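Subject: Re: [laundry-room] Folding T-shirts on the two-panel table
From: Bartosz Michalski
Date: Jan 21, 2021
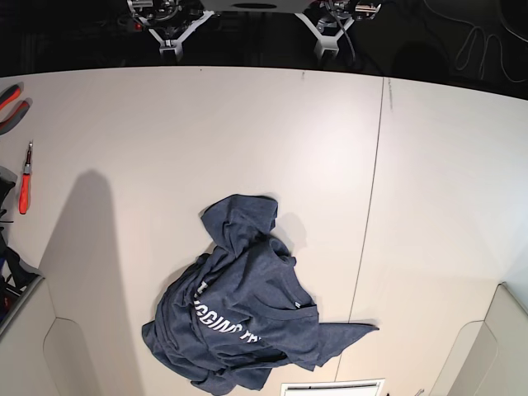 Which way should a T-shirt face when you start the fold, front up or front down?

Front down, with the collar pointing away from you. The printed side then ends up on the outside of the finished packet and the collar lies centered along the top edge.

With that settled, the rest of my reply to Wulan is below, point by point. Her message is quoted in pieces and I have trimmed the signature.

Wulan Pasaribu wrote:
> I have been going through the folding notes and I think the section
> on T-shirts starts one step too late. It opens with "lay the shirt
> flat," and the shirts do not arrive flat. They come out of the basket
> as a lump. By the time I have one spread out I have already spent
> longer on it than on the fold itself.

Agreed. The notes were written at Stornwood, where shirts came off a rack on hangers, and the first step made sense there. I will add a section before it. Draft text:

0.1 Drop the shirt near the middle of the table. Do not shake it out first. Shaking opens the body but usually throws one sleeve inside out or under the hem.

0.2 Look for a part you can identify without touching anything. A sleeve lying out to one side is the best case. The hem is the next best, being the longest straight edge with a double row of stitching on most shirts. The collar is thicker than the rest and easy to feel for, but on a twisted shirt it tends to be buried.

0.3 If a sleeve is out, follow it back to the shoulder seam and take hold there. Do not pull on the cuff. Pulling on the cuff tightens whatever twist is in the body.

0.4 With the other hand follow the shoulder seam to the collar and across to the second shoulder. Hold both shoulders, lift until the hem clears the table, and let the body hang for a moment. A single twist comes out under the shirt's own weight. A double twist needs a half turn of the wrists.

0.5 Lower it hem first, toward yourself, and draw the shoulders back and away as the cloth lands. The shirt should touch down in one pass. If the hem folds under, lift and repeat. Sliding a folded hem out from beneath the body costs more time than a second lift.

The blue heather one is a fair test of 0.2. The body is in folds with a twist standing up out of it, but there is a sleeve out flat on the right, so the starting point is the shoulder on that side and the twist can be left alone until the lift.

> Second thing. Is there a reason the notes say to center the shirt on
> the seam of the table? I have been ignoring the seam and I don't see
> any difference in the result.

The instruction is mine and I would like to keep it, with a correction. The line between the two panels is useful as a guide only where it runs square to the edge you are standing at. On the white top it runs at a slant, down and a little to the left as it comes toward you. Center a shirt on that and you will fold it crooked by the same angle. I have changed the text to read:

1.1 If the table has a seam square to the front edge, lay the center of the collar and the center of the hem on it. If the seam is at an angle, ignore it and square the hem to the front edge of the table by eye.

There is one further point about seams. A thin knit can catch slightly where two panels meet, depending on how well they are leveled. Run a fingertip across before starting. If you can feel a step, work to one side of it.

> Third, the folding board. We have the Trekwood one and I find it too
> wide for the small sizes. Do you still use yours?

No. I stopped in September. The board gives very even packets but only in one width, and our shelf bays are not one width. I went back to folding by hand with the following sequence, which is close to what you have already:

2.1 Shirt front down, collar away, sleeves out to the sides.

2.2 Fold the right side in along a line from the middle of the right shoulder to the hem. The line should be parallel to the side seam. Lay the sleeve back on itself so it does not stick out past the new edge.

2.3 The same on the left. The two side edges should now be parallel. Check this at the hem, where the error is largest.

2.4 Bring the hem up to just below the collar. Leave a finger's width of collar showing.

2.5 Fold in half again, bottom edge to top.

2.6 Turn the packet over.

For small sizes, move the line in 2.2 outward, toward the end of the shoulder. For large ones, move it in toward the collar. The packet width is set there and nowhere else.

If you want a width reference without the board, cut a strip of card to the width of the shelf bay less a little clearance and lay it down the back of the shirt before 2.2. Fold over it and slide it out through the hem end before 2.4. I have one cut for the Skokar shelves and one for the older bays. They weigh nothing and store flat.

> Last, heathers. The notes put them with the darks. Mine are pilling
> and I wonder if that is the wash or the handling.

Mostly the wash, I think. Many heather knits are a cotton and polyester blend, and the short cotton fibers work loose and get held on the surface by the polyester. Turn them inside out, use the short program, and keep them away from towels and anything with a zipper. Washing them with the darks is correct for color. It is not ideal for abrasion if the darks load includes jeans. I will split the line in the notes:

3.4 Dark heather knits: with darks, inside out, no denim or toweling in the same load.

Handling matters less, but dragging a shirt across the table by one sleeve will not help it. The lift in 0.4 avoids that.

One thing you did not ask. The Gunawan list has us at 88 shirts per batch, and the notes still quote the old figure of 400, which dates from when sheets and shirts were counted together. I will correct it. At 88 the spreading step is worth getting right, but I see no need to split the work between 2 people, one spreading and one folding, as the old text suggests. The handover between them loses most of what it gains, unless the table is long enough for both to stand on the same side.

Open items:

- Section 0 as drafted above. Please try it on long sleeves. I have only checked it with short ones, and I suspect 0.4 needs a line on crossed sleeves.
- Whether 2.6 belongs in the notes at all for shirts that go on the shelf face down.
- V-necks. The finger's width in 2.4 does not work for them, the point of the V sits too low. I have been measuring from the back of the neck, but I do not have wording I like.

I will hold the revised file until I hear back on long sleeves.

Bartosz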